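# Tridiston Puts Its Towels on Trial and Declines to Call Them Revolutionary

PLIRNIER, October – Home textiles company Tridiston today announced the Villalobos bath towel, along with a plain-language folding and packing guide it expects most customers to ignore. The company is making no claim that the towel will change anyone's life.

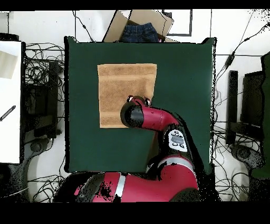

Tridiston has sold bath linens for 20 years, and for much of that time its announcements read like everybody else's. Towels were "reimagined." Cotton was "elevated." One spring catalog promised "a new relationship with drying off," a phrase that drew a fair amount of mail, very little of it kind. The new line comes with fewer adjectives and a list of things the company could not prove.

"I have read a lot of towel copy and written some of it, and most of it falls apart the minute you ask what it means," said Ludmila Říha, head of product at Tridiston. "What is a spa-quality towel? Which spa? I've been to spas with terrible towels. We took that line off the label and the towel is the same as it was before."

**What is being announced**

The Villalobos is a terry bath towel with woven bands across its width. It comes in one size and four colors: sand, slate, white and a green that the design team likes more than the sales team does. It has a hanging loop on one long side. There is no matching robe, no seasonal scent and no app.

The bands, long described in the trade as a mark of quality, are there mostly because shoppers expect them. A flat-woven band has less pile than the rest of the towel and takes up less water. It also tends to shrink at its own pace, which is why so many older towels pucker near the ends. Tridiston kept the bands because a version without them did poorly with shoppers, who said it looked unfinished. The company tried to talk them out of it and failed.

**A folding guide, with reservations**

Each towel ships with a single printed card. It covers laying out, folding and packing, and it was cut down from a much longer booklet that readers in an early trial put aside after the first page.

The card recommends one method:

- Lay the towel out flat and pull the corners square. A towel that starts crooked stays crooked.
- Fold it in half the long way, so the banded ends line up with themselves.
- Fold it in thirds across. The ends go inside.
- Smooth it once with the flat of the hand and stop there.

Folding in thirds is often said to save space. Tridiston does not repeat that claim. Fabric has the volume it has, and a towel folded in thirds is simply a different shape from one folded in quarters – it fits some shelves better and others worse. Customers with deep, narrow shelves are told to fold in quarters and pay no attention to the diagram.

The card takes a similar view of rolling. Rolled towels look good in hotel bathrooms, where someone is paid to roll them. In a linen closet they tend to slide out when the door opens. Readers who like rolling are free to continue.

**Packing towels with other things**

A second section, on the back of the card, deals with moving and storage. Towels often end up in the same carton as clothes, and the advice on this subject is, in Tridiston's view, poor. Guides that tell people to buy special bags and dividers are frequently written by companies that sell bags and dividers.

Tridiston sells neither and suggests an ordinary cardboard box with its flaps intact. Heavy items such as jeans go at the bottom, folded to the width of the box. Towels go on top, where they fill the gap under the flaps and keep the stack from shifting. New dark denim should be washed before it is boxed with light-colored towels, particularly if the carton might spend time in a damp garage. Dye rub-off is a common cause of complaints to the company's customer desk, and no towel on the market is immune to it, whatever the package says.

Everything that goes in the box should be fully dry. The card says this twice, and Říha asked for a third mention and was overruled.

**What was tested**

The Villalobos was laundered at Juva, the textile lab Tridiston uses for all its bath goods. Samples went through 20 wash and dry cycles and were measured for shrinkage, loose loops and color change. The towels shrank a little in length, mostly in the first 2 cycles, and then held. Pile loss was ordinary. The green faded more than the other three colors, and the label says so.

Tridiston would caution against reading too much into this. Lab machines are loaded correctly and use measured detergent. Home machines are stuffed full, and the detergent is whatever came out of the cap. The company did not test for softness, having found no measure of it that two people in the building could agree on. It did not test for "luxury" at all.

Fabric softener was left out of the wash cycles. It coats cotton and makes a towel slower to take up water, a point Tridiston has made before to no visible effect on anybody's habits.

"People will tell me their towels stopped working, and then they tell me how much softener they use," Říha said. "I don't argue anymore. I put it on the card and they can take it or leave it."

**Availability**

A first run of 1000 towels goes on sale through the Plirnier store and by mail later in October. The size of the run is not a marketing device. The company has been wrong about demand before and would prefer to be wrong with a smaller stack in the warehouse. If the towels sell, more will be made. If they do not, the green will probably be discontinued first.

Towels can be returned unwashed for a full refund. Washed towels can be exchanged if a seam or loop has failed. Complaints about the folding card are welcome and will be read, though a request for the full booklet is likely to be met with questions.

**About Tridiston**

Tridiston makes towels, bath mats and washcloths and sells them from its store in Plirnier. It has won no awards for any of them. Its earlier claim to be "the name in bath" was withdrawn after a customer asked who had said so.

**Press contact**

Press office, Tridiston, Plirnier. Sample towels are available to reviewers on request and do not need to be sent back. Reviewers are asked to wash them before writing anything.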